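Home News Projects Safety Archive Contact

We use cookies to keep this site working and to count visits. Accept Manage settings

Gripper fault on the Nilport bench: what we found

The arm on the Nilport bench is back in service after a fault in March that had it closing harder than it was told to. There were no injuries. A few people have asked what happened, so this is the short version, with thanks to Erlinda Manalo for keeping the log.

The bench runs pick-and-place work on shallow dishes and small containers. The arm is meant to come down with the dish between its fingers, close until it senses contact, then lift. Midway through an afternoon session it reached the contact point and kept closing. The dish flexed, shot out sideways and landed on the floor. Atif Rizvi hit the emergency stop. He was standing outside the taped line, where he should have been.

The log showed the grip force limit had gone back to its factory value after a controller restart. Our own limit is saved in a separate file, and the restart had skipped loading it without raising a warning. The arm had completed 26 picks at the wrong setting before one went bad. Most of those dishes were seated evenly between the fingers, and the extra force didn't show.

The bad pick was off-centre. With one finger arriving well before the other, the dish gets pushed before it gets held, and at the higher force it has nowhere to go but out. Approaches like the one below, with the left fingertip at the rim of the blue dish and a wide gap on the right, are now part of the regular checks. 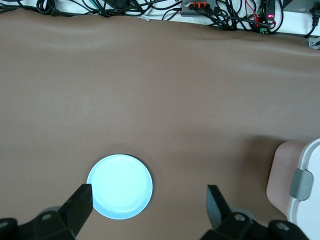 What has changed

The controller now refuses to start a job if the force file hasn't loaded. Hidayah Wuisan wrote the check and tested it by deleting the file on purpose. We also added a centring step, so the arm shifts across and evens up the gap before it closes.

After any restart, the operator runs 5 slow picks with a spare dish before normal work begins. Please initial the sheet when you've done them. The stop button has been moved to the front corner of the bench, as Atif had to reach further than he liked.

We plan to do 1000 picks at the corrected setting before the bench goes back to running through lunch. Until then, someone stays with it. The Doherty bench uses the same controller and has had the same update.

Reports of anything odd, however small, go to Sadia Malik.

Comments (3)

Trevor Ashworth
Does the centring step slow things down much? We were already behind on the dish work.

Erlinda Manalo
It adds 2 seconds a pick, Trevor. We can live with that for now.

Atif Rizvi
The new button spot is much better – thanks to whoever moved it.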